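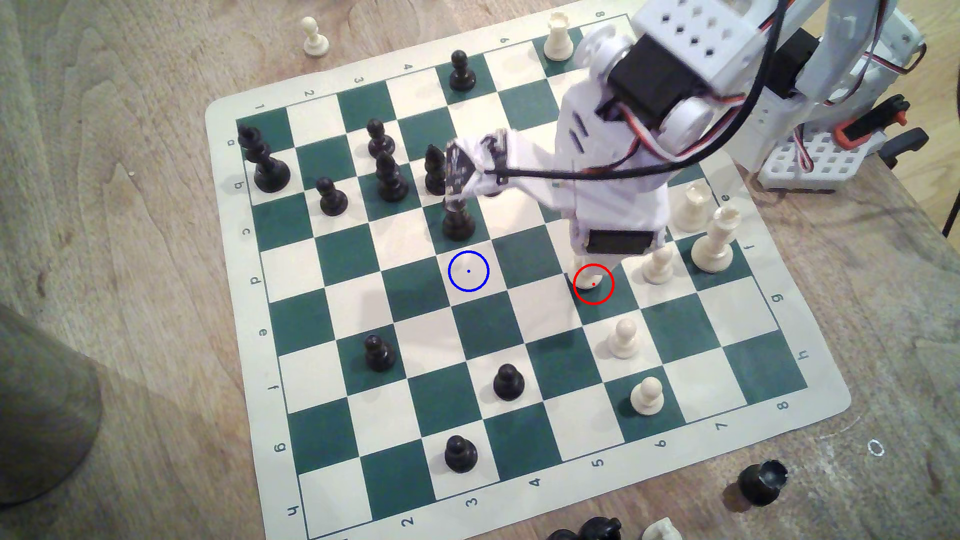
Princess Lacson has run the Friday chess club at the Jimcombe library for eight years. She took it over when the previous organizer moved to Talavera, and she says she had no plan beyond keeping the room booked.

"There were four regulars then, and two of them only came if it rained," she said. "Now I have to ask for the bigger room."

Lacson, a dental hygienist, learned the game from an uncle and stopped playing in high school. She picked it up again at 30, when her son came home from school asking how the knight moves.

"I told him wrong. I had to look it up," she said.

The club meets from 6 to 8:30 p.m. There is no fee. Players who want rated games travel to Dondetdale, where Virgilio Belmonte directs a tournament each July. Lacson played in it this year and scored two points out of five.

"I lost to a ten-year-old in 15 moves. He shook my hand and went to get a juice box," she said. "I still have the scoresheet. I was fine until I got greedy with the queen."

She does not teach openings to beginners. New players start with king and pawn endings, and some of them complain.

"They want traps. They saw a trap on their phone," she said. "I give them a king and one pawn and ask them to win it. Most can't, the first night. Once they can, they start looking at the whole game differently."

Natnael Sisay, 16, joined two years ago and is now the club's strongest player. He said the endings bored him at first.

"I did them because she wouldn't play me otherwise," he said. "Then I won a game in Dondetdale with exactly that position."

Clocks are optional at Jimcombe. Lacson keeps them in a cabinet and brings them out when two people agree to use them. Older players mostly don't. Hüsnü Kahraman, who drives in from Skornside, has never used one and told her he never will.

"He'll think for 20 minutes about a bishop," Lacson said. "I tell his opponents to bring a book."

She would like more adults who have never played. Parents tend to drop off their children and wait in the parking lot, and she has started walking out to knock on car windows.

"Three have come in so far," she said. "One of them beats me now."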